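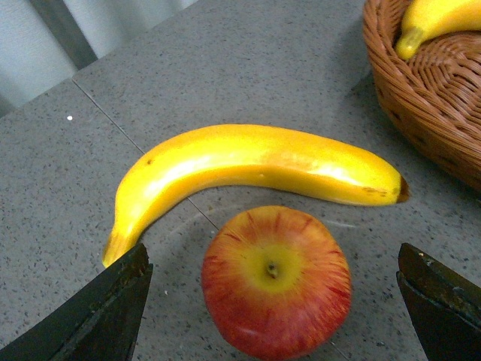

How do you sort fruit so it still looks good by the end of the week? Keep the apples together in one shallow basket, give the bananas a spot of their own, and don't pile anything more than one layer deep.

I picked that up at the open day at Pralisero, the home goods and kitchen place out in Petville, on Friday, January 13, 2023. I'd been meaning to go since December, and I dragged my neighbor Müzeyyen along because she has a car and I had a coupon (3 dollars off, don't get excited). We got there right after lunch and the parking lot was already packed!

The first room was all pots and we breezed through it. Müzeyyen wanted the linens, I wanted the baskets, so we split up and I ended up at the fruit table, where I stayed way longer than a grown woman should. I'm a sucker for wicker. I have a Dellano bowl at home, a big deep thing my sister gave me, and every apple that goes to the bottom of it gets forgotten until it's soft.

Cosmin Lazăr was running the table and he was so patient with everybody. He had us take turns putting fruit into the baskets and then asked us what we'd want to grab first on a busy morning. A little boy next to me said bananas, and his dad said coffee, and it went on like that for a while.

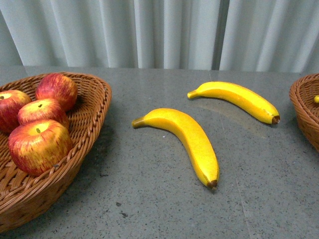
I asked Cosmin whether I could just keep the bananas in with everything else, the way my mom always did, and he said sure, but they'd ripen faster that way. He hangs his on a hook at home. I don't have anywhere to put a hook, so mine are going next to the toaster.

The braided rims are what got me in the end. I like something you can pick up with one hand while you're wiping the counter with the other, and my glass bowl is hopeless for that. The price was 38 dollars for the oval one - more than I'd planned, but I bought it anyway, coupon and all.

Müzeyyen came back with two Sarıgül dish towels and a bag of sample soaps, and we had tea in the little café by the exit. The tea was weak but the poppy seed cake was great, so get the cake if you go. They're doing another open day in spring and I've already put our names on the list.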